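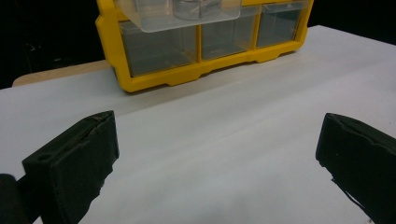

Yellow drawer organizer on a white tabletop.

Grullbridge — progress report, May

To: Halfdan Nørgaard, Skisiveo fund
Re: second payment, documentary feature

Halfdan, quick one as we're in the mix room from 2 this afternoon and I want this off my desk before then. Budget sheet comes separately.

Where we are
Picture is not locked. Close. The current cut runs 118 minutes, down from the assembly you saw in the winter. Contract says a feature of any length over 80, so no trouble there, but I'd like it shorter and so would the editor. The bridge section still drags. We have tried it three ways and the best one so far is the plainest, just the ferryman talking and the water going by.

Reels one to three are done apart from titles. Reel four has a hole where the town meeting goes. Reel five is fine, I think. Haven't watched it in a while to be fair.

Sound
Started early on this, against the schedule, because the mixer had a gap. Worked out well. Dialog is cleaned up on the first three reels. The wind on the Lukumay interviews is bad, worse than we thought on headphones. Some of it can be saved. Two lines can't, and we will subtitle those or lose them. I lean toward lose.

No music yet on reels four and five. The composer has sent sketches and I like the one for cello a lot. She needs a locked picture before she'll write to length, which is fair enough, and it's the main reason I'm pushing for lock.

Lukumay shoot
Finished. We came back with roughly 60 hours including the second camera. All of it is logged and transcribed except for the market footage, which has no talk in it worth typing out. Translation is checked for 81 of the clips in the cut, the rest are with the second translator now. She has found a few mistakes already, one of them pretty serious — the older brother says he sold the boat, not that he lost it. That changes the scene. We re-cut it and it's better, sadder.

Releases are in for everyone with a speaking part. Still chasing one for the school.

Archive
Slow. The Asex reels were scanned in April but the first transfer came back at the wrong speed and had to be redone at the lab's cost. New files look good. Rights for the harbor newsreel are agreed by email, paper contract not signed. I won't lock with it in until it is. If it falls through we have a stills sequence that does the same job, not as nicely.

Money
On budget for picture edit. Over on archive, under on travel, and the two about cancel out. I'd like your okay to move the travel leftover into the archive line. Needs a yes in writing from your side, a one line email is fine.

Grading is booked but the deposit isn't paid. It comes out of the second payment, so the timing of that matters to us more than the amount.

Test screening
We showed the cut to a small room of people who knew nothing about it. Good laughs in the first half hour. Confusion over who is whose cousin. Several people thought the two ferrymen were the same man, so we're adding a name on screen for the second one and moving his first appearance up. Everybody wanted more of the grandmother. There isn't any more of the grandmother, we've used every usable foot.

Next
Lock reels one to three for real. Fix the meeting scene. Get it under two hours including credits, which are not in the running time above and will add a few minutes, so there's trimming to do yet. Music after that, then grade, then final mix. Festival deadline is tight but I'm not asking for an extention on your end.

What I need from you
The okay on the archive line. Your logo in the right format, the one we have is tiny and goes soft on a big screen. And notes on the cut if you have any, blunt is fine — sooner the better, before we lock.

Link to the cut is the same as last time, password has changed, I'll text it to you.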